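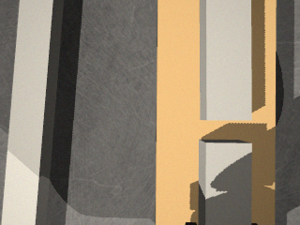
Who decides whether a former council leader gets a statue? In most towns the answer is the council itself, which owns the land the statue would stand on and gives itself planning permission to put it there.

By Hendrik Stevens
July

Last updated: Friday, 4.00 pm

Clidholm has been arguing about Walter Rashidi for longer than he was in charge of it. He led the borough council for 11 years, left office after losing his own ward, and died in the spring at home in Tendbridge, four miles up the road. Within a week of the funeral a motion had been put down asking for a bronze figure of him outside the town hall. Within two weeks there was a petition against it.

The petition closed with 746 names. The one in favour, started a few days later, got to 600. Both were handed in on the same morning and both were referred to the same sub-group, which has no power to spend money and has met twice.

People who did not live through the Rashidi years tend to ask what the fuss is about. The short version is that he sold the bus depot, closed the Bresus Road baths and built the ring road. He also cleared the worst housing in the borough and put up the estate behind the station, where the flats are dry and warm and the waiting list is still long. Which of those you mention first says a good deal about where you grew up.

I grew up near the baths. I learned to swim there, and I was on the pavement with my mother the afternoon the doors were chained. She had written to him, and got a reply which I still have. It is two paragraphs long, it is polite, and it says the boiler would cost more to replace than the council had to spend on leisure in a year. I have since been through the accounts for that period and the figure he gave her was correct. She never forgave him, and she was entitled not to. He could have found the money by giving up something else, and he chose not to.

Those who want the statue make two arguments. The first is that he was the only leader of the council anyone outside the county had heard of. He went to London and shouted at ministers of his own party until the station estate was paid for. The second is that a town should mark its history whether it liked it or not, and that leaving him out would be a kind of sulking.

Those against it say that marking history and putting a man on a plinth are different things. There is already a Rashidi Way, which is the ring road, and a Rashidi Suite in the town hall, where you can hold a wedding reception. They point out that the women who ran the campaign to save the baths have nothing named after them at all, and that the depot workers have a bench, which faces a wall.

I went to the second meeting of the sub-group. It lasted just under an hour. A retired driver from the depot said he had no wish to speak ill of the dead, and then did so for several minutes. He was followed by a woman from the estate who had moved there at the age of nine from a house with water running down the bedroom wall. She said her parents kept a photograph of Rashidi in the hall, next to the one of their own wedding, and that she would pay for the statue herself if she had the money. The two of them sat in the same row and shared a car park ticket afterwards.

Neither speaker changed anyone's mind, as far as I could tell. The chairman thanked them and moved on to the matter of cost, on which there were no papers.

Cost may settle it in the end. A bronze figure at life size, with a base and the work to the paving, is not cheap, and the motion asks for it to be paid by public subscription with the council making up any shortfall. That last clause is the difficulty. The library at Tendbridge is on reduced hours, and councillors of every party know what the letters page will look like if a penny of shortfall is made up. Several who spoke warmly of Rashidi at his funeral have since gone quiet.

There is a compromise on the table, of the sort these things usually produce. A plaque would go on the town hall steps giving his name and dates and the words 'Leader of the Council'. It would not say anything else. The family have been asked and are said to be content. His daughter told me only that he disliked statues and had once voted against one, of a Victorian brewer, on the grounds that pigeons had enough places to sit.

I looked that up too. The vote is in the minutes – he was one of four against – and the brewer was put up anyway. He stands by the market, facing the bank, and I have never met anyone who could tell me his name without going over to read it.

What bothers me about the plaque is how little it says. If you think Rashidi did the town great good, it sells him short. If you think he did it great harm, it lets him off. A few lines on the estate, the depot and the baths would do, with the dates, and readers could take it from there. I put this to a member of the sub-group, who said that the wording would never be agreed. He is probably right. It took them most of one meeting to agree what to call the sub-group.

The recommendation goes to full council after the summer break. The public gallery holds 40 and seats cannot be reserved.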